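4.3 프로세서 보관 및 트레이 안착

이 절에서는 메인보드에 장착하기 전의 프로세서를 작업판 위 홀더에 놓고 취급하는 절차를 설명한다. 소켓 장착 절차는 4.4절을 따른다.

준비물
- 정전기 방지 손목 스트랩
- 보푸라기 없는 천
- 부품 기록표(양식 16)

주의: 스트랩을 접지 단자에 연결하기 전에는 프로세서를 포장에서 꺼내지 않는다.

1. 작업판의 전원 케이블을 분리하고 표면의 이물질을 천으로 닦는다.
2. 홀더의 테두리 안쪽에 부스러기나 나사가 남아 있지 않은지 확인한다.
3. 프로세서의 양쪽 모서리를 잡고 포장에서 수직으로 들어 올린다. 접점면에는 손가락이나 공구를 대지 않는다.
4. 금속 히트 스프레더가 위를 향하도록 하여 홀더 안에 내려놓는다.
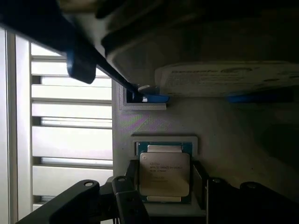 잉에르 라우리트센(Inger Lauritsen)
기술 문서 담당, Rikavix 조립 설비팀

홀더에 놓인 Intel Xeon 프로세서. 은색 히트 스프레더 바깥으로 청록색 기판이 드러나며, 흰색 홀더의 테두리가 프로세서를 둘러싼다.

5. 프로세서가 테두리 위에 걸쳐 있지 않은지 옆에서 확인한다. 한쪽이 들려 있으면 누르지 말고 들어 올린 뒤 다시 놓는다.
6. 히트 스프레더에 각인된 모델명과 로트 번호를 기록표에 옮겨 적는다. 각인을 읽기 어려우면 조명의 각도를 바꾼다. 프로세서를 기울여 읽지 않는다.
7. 기판 모서리의 방향 표시를 확인하고, 소켓의 표시와 대조하여 장착 방향을 기록한다.
8. 바로 장착하지 않을 경우 정전기 방지 덮개를 씌운다.

참고: 홀더는 프로세서 규격별로 치수가 다르다. 규격이 맞지 않는 홀더를 사용하면 기판 가장자리가 손상될 수 있다. 교체용 홀더는 Girkier 부품 목록의 3번 항목에서 주문한다.

주의: 작업판의 슬롯을 나사나 소형 부품의 임시 보관 용도로 사용하지 않는다. 슬롯에 이물질이 들어간 경우 금속 핀셋을 쓰지 말고 플라스틱 핀셋으로 제거한다.

점검 주기
홀더와 작업판은 프로세서를 200회 안착할 때마다 육안으로 점검한다. 테두리에 균열이 있거나 프로세서가 홀더 안에서 흔들리면 횟수와 관계없이 교체한다. 누적 3,000회에 도달한 홀더는 외관에 이상이 없어도 폐기하고 기록표에 교체일을 기입한다.

개정일: 2026년 5월 1일 금요일
검토: 타라스 본다르추크(Taras Bondarchuk)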